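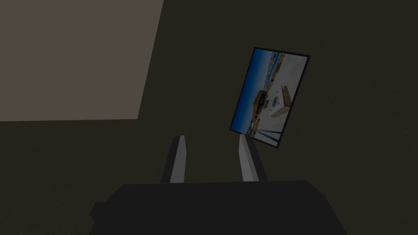

Povo Track & Field Club is a running, jumping and throwing club for athletes aged 10 and up. We train at the Le Roux ground, on the east side of town, and we compete in the regional league from spring through late summer.

The club was started by Gerrit Pillay, a high school hurdles coach who wanted his runners to have somewhere to train once the school season ended. The first group had eight athletes and met on a grass field with lanes marked in string. Today we have 181 members, a six-lane track, two jump pits and a throwing cage that we share with the high school.

## What we offer

Members join one of the training groups below. New athletes usually start in Foundation, whatever their age, and move when their coach thinks they are ready.

- **Foundation.** Two sessions a week. Athletes try every event except pole vault and hammer.
- **Sprints and hurdles.** Three sessions a week, with one in the weight room from age 15.
- **Distance.** Three sessions on the track or the river path, plus a long run that athletes do on their own or with a partner.
- **Jumps and throws.** Two sessions a week, split by event. Shoes and implements can be borrowed.

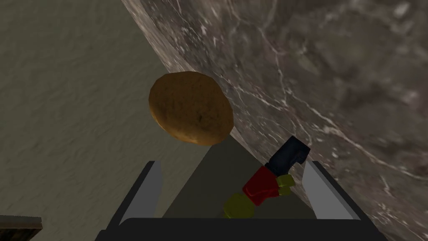
- **Masters.** One coached session a week for adults over 35. Several of this group also help at home meets as timers and lap counters.

## Our coaches

Refilwe Mnguni is head coach. She ran the 400 meters in college after making the team as a walk-on, and she came to Povo as an assistant with the sprint group. She sets the season plan and coaches sprints and hurdles.

Themis Dimitriou coaches distance. He also runs the winter cross-country program, which starts in January and is open to athletes from other clubs for the price of a day pass.

Lungile Coetzee looks after Foundation. Lungile Botha coaches jumps and throws. If you call the office and ask for Lungile, please say which group you are calling about.

All coaches hold a current coaching license and first aid certificate, and all have passed a background check.

## Meets

We host two meets a year. The larger one is the Vikham Open, which had 558 entries last season across all age groups. The other is a small evening meet for Foundation athletes, with no entry fee and no team scoring.

Athletes are not required to compete. Those who do wear the club singlet – green with a white band – and travel to away meets by bus where there are enough names on the list. The list closes two days before each meet.

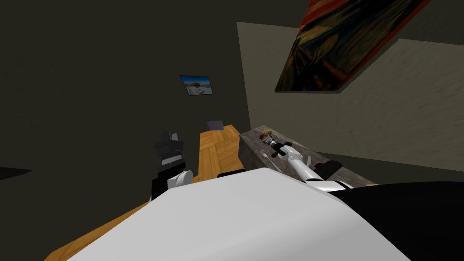

## Fees and joining

Membership runs for a full year from the day you join. A family rate applies from the second child. We keep a small fund for athletes who need help with fees or shoes, and requests go straight to the head coach and stay private.

You can try two sessions before you sign up. Bring running shoes, water and a warm layer. Parents of athletes under 14 are asked to stay at the ground for the first session.

The office is in the Tomus building, next to the main gate, and is open for an hour before evening training. Forms can be picked up there or from any coach.

Page last updated 02/11/2021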